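# Chapter 4: Recording Decisions in Working Meetings

Most organisations keep some record of their meetings, but few of those records show how a decision was reached. Minutes list the outcome and the names of those present. The options that were rejected, and the grounds for rejecting them, are usually lost by the time the matter is raised again.

This chapter deals with the decision log, a short document kept alongside the minutes. It uses material from two firms. Jokell, a distributor with 152 staff, kept a single log for the whole company. Cukport kept a separate log for each team and merged them every October.

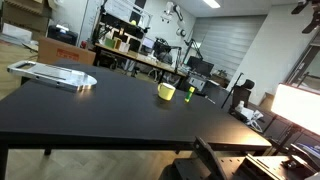
A log entry has four parts: the question, the options, the choice and the date for review. The question should be written before discussion starts, in words that a person outside the team could follow. Vague nouns cause most of the trouble at this stage. "The item on the table" may be clear to those sitting round it, but a black tabletop can hold a yellow mug, a glue stick and a flat metal plate at the same time, and a reader of the log has no means of telling which was meant. Each option should be named in full at its first use and given a short label after that.

Length matters as well. At Jokell, entries were limited to 40 words per option – a rule that was relaxed for contracts and safety matters. Over the period studied the log grew to 739 entries, and most were still readable without help from their authors.

Section 4.1 sets out the wording of the question. Section 4.2 covers review dates and the treatment of decisions that have been reversed.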